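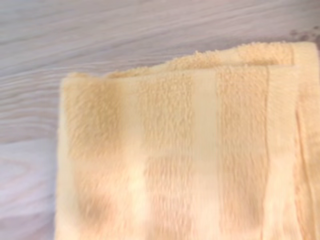 *Wrist view of the yellow terry towel, folded, with a strip of the back layer showing past the top edge of the front one.*

# Fumine: folding from the wrist

Welcome to the gallery page for Fumine, our towel-folding project at Genisbridge! Roxana Apaza and Hernán Ccori have been at it since February, and the question they started with was a simple one: how much of a fold can a robot judge using only the small camera it carries at its wrist? No overhead rig, no depth sensor, just whatever the gripper happens to be pointed at.

Quite a lot, as we now know, and we're thrilled about it.

## What to look for

Layer offset is the thing we care about most. In a tidy fold the top layer covers the bottom one, and any sliver of the back layer that peeks out tells you how far off you are and in which direction. On the yellow towel the strip gets wider as it rises to the right, so the error is mostly a small rotation. A straight slide of the top layer wouldn't fix it. Our offset estimator (Hernán's baby) reports an angle and a gap for every fold it sees, and a wedge-shaped strip like this one is its favourite food.

The weave matters too. Terry cloth with smooth bands between fuzzy columns is lovely to work with, as the bands run parallel to the side of the towel and give you a direction even when a corner is out of view. Roxana noticed early on that the estimator was leaning on those bands far more than on the outer edges, and she rebuilt the training set around that idea. Plain towels are harder. We're working on it!

And yes, the view is soft. The loops smear, the grain of the surface smears, and the estimator still has to come up with an answer. We tried sharpening filters for 2 weeks and they made things worse (crisp noise everywhere), so everything now runs on the raw view.

## How a trial goes

1. The towel is laid flat on the bench, at whatever angle it lands.
2. The arm folds it once and backs off to a viewing height.
3. The estimator looks at the wrist view and gives its angle and gap.
4. If the gap is over 5 mm at its widest, the arm pinches the top layer and tries one correction.
5. Someone measures the result with a ruler and writes it in the book.

We ran 100 trials on the checked towels. In 64 of them the first fold was already inside the limit. Of the remaining 36, a single correction brought most back in, and the stubborn ones nearly all had a crease between the layers that the estimator had read as an edge. Creases are our next big topic. A darker line running down between two layers looks an awful lot like a hem seam from up close, and telling the two apart from a single view is a really fun problem.

## Odds and ends

- Colour turned out to be less of a bother than we feared. Pale towel on pale wood gave us trouble for a while, until we stopped thresholding on brightness and went with texture.
- The offset code lives in the Munitetti repository, under `layers/`. The old edge-only version is still in there if you want to compare.
- The Llanos arm is getting new finger pads, so expect trials with a gentler pinch.
- Towels get washed between batches. A fluffed-up pile and a flattened one give noticeably different readings, and we want both in the data.

Questions about the estimator go to Hernán, and questions about the towels and the trial log go to Roxana.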